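Minutes of the planning and perception software meeting
Project Marness, held at the Floluvside office
Sun 2 March

Chair: Crisóforo Espinoza
Present: planning group, perception group, tooling group (Szekeres by phone for items 2 and 3)
Minutes: tooling group

1. Minutes of the previous meeting

Accepted with one correction. In the item about the log format, "per frame" should read "per command". The action for the old October logs is still open and stays with tooling.

2. Push planner

The planning group reported on the new version of the push planner. It now chooses the contact point and the push direction in one step. Before, it chose the point first and then often found that the rod could not reach the direction it needed.

The test set has 669 instructions. All of them were run in simulation with the new version. The planner gave no plan for 100 of them. Most of these ask to bring one block between two others that are already close together. Crisóforo asked if the planner should move one of the neighbors first. The group answered that it is possible, but the search becomes slow. It was agreed to try this only with a limit of 3 extra pushes.

Szekeres asked that the planner writes a clear reason when it gives no plan. At present the log says only "failed", and the people who read the log must guess.

3. Perception

The Helura detector was trained again with 1,371 labeled pictures. Color is no longer a problem. Shape is still a problem in two cases: the two stars are sometimes exchanged when the rod covers a part of one of them, and blocks that touch are sometimes given one common outline. The second case is more serious for planning, because the planner then treats two blocks as one big block and pushes at the wrong place.

There was a long discussion about whether the detector should work on every picture or only when the rod is lifted. The perception group prefers every picture. The planning group would like to have a stable result and does not mind to wait. No decision was made. Both groups will write down their needs in numbers before the next meeting.

For the touching blocks, perception proposed to use the known size of each block as a limit on the outline. The layout used for this discussion has the yellow hexagon, the blue triangle and the yellow heart grouped together on the right side of the board, with the tip of the rod between the two stars.

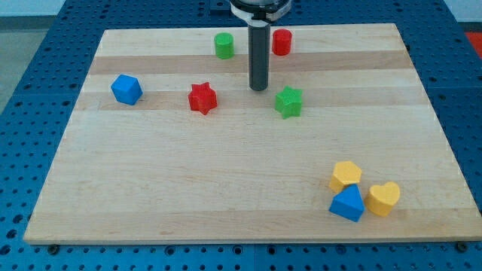
The proposal was accepted. The size check will be a separate module, so that it can be turned off and the results compared. Planning asked that the check also reports how sure it is – a simple yes or no is not enough for choosing the contact point.

4. Control

The speed limit near the board edge stays as it is. The stop command now has its own message channel and does not wait behind the motion commands.

5. Tooling

The replay viewer can now show the planned path and the measured path together. The time slider is still wrong for long logs. Tooling will correct this first, and the export function after.

6. Actions

Planning: neighbor pushes with limit, reason text in the log.
Perception: size check module with confidence value.
Planning and perception: written needs for the detector rate.
Tooling: time slider, old October logs.

The date of the next meeting will be sent by Crisóforo.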